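The Lurkach 6 is a countertop radiofrequency unit for skin tightening on the face, jawline and upper neck. It is sold to clinics, med spas and licensed skin care studios, and it takes up less room than most cart systems. The price is $2,993 with one handpiece, one treatment tip and a foot switch.

Radiofrequency warms the deeper layer of the skin while the surface stays comfortable. Clients usually book a series of visits spaced a few weeks apart. Results vary with age, skin condition and how closely the schedule is kept.
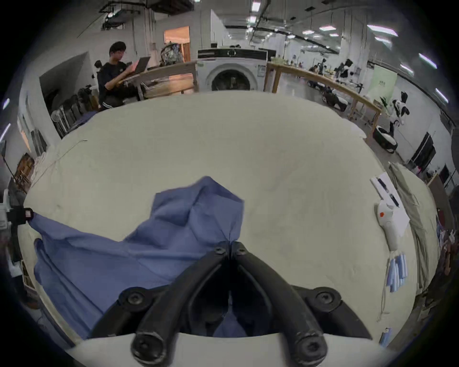 *2 min read*

## What it treats

Most buyers use the Lurkach 6 for mild looseness along the jaw, fine lines near the eyes and crepey skin on the upper neck. It does not remove fat, and it won't replace surgery for heavy sagging. Clients who expect that kind of change should be referred to a surgeon before they pay for a package.

## Specifications

| Item | Detail |
|---|---|
| Power levels | 6 |
| Handpiece | Single, corded |
| Display | Touch screen, adjustable tilt |
| Temperature readout | Continuous, at the tip |
| Control | Foot switch or handpiece button |
| Warranty | Parts and labor, registered units |

The handpiece shuts off if the tip reaches its set limit. Levels can be changed during a pass without stopping, and the last setting used is saved under the client number.

## Gel and tips

Use Anitz coupling gel or another water-based gel with no added fragrance. Oil-based products damage the tip coating and void the tip warranty. Wipe the tip with a soft cloth after each client — no alcohol sprays on the screen.

Replacement tips ship from our Benkirane warehouse. Orders placed by 2 p.m. go out the same business day.
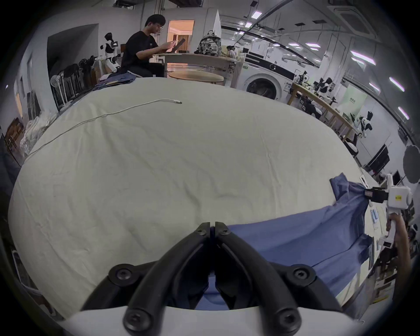

**Can the Lurkach 6 be used on someone who has had filler?**

Wait until the client's injector has cleared the area, and get that clearance in writing. The waiting time depends on the product used and where it was placed.

## Who should not be treated

Do not use the unit on anyone with a pacemaker or other implanted electronic device, on anyone who is pregnant, or over broken or infected skin. The full list is in the operator manual and on the intake form that ships with the unit.

## Training and setup

Every purchase includes online training for up to five operators. Na-rae Oh runs the live session each Thursday, and recordings are posted to the owner account. In-person training is available at an added cost through Kukamance, our service partner.

For a quote or a trade-in value on an older unit, ask for Joon-young Ham in equipment sales. Service questions go to Hiba Nimri — please have the serial number ready. It is printed on the back panel, next to the power inlet.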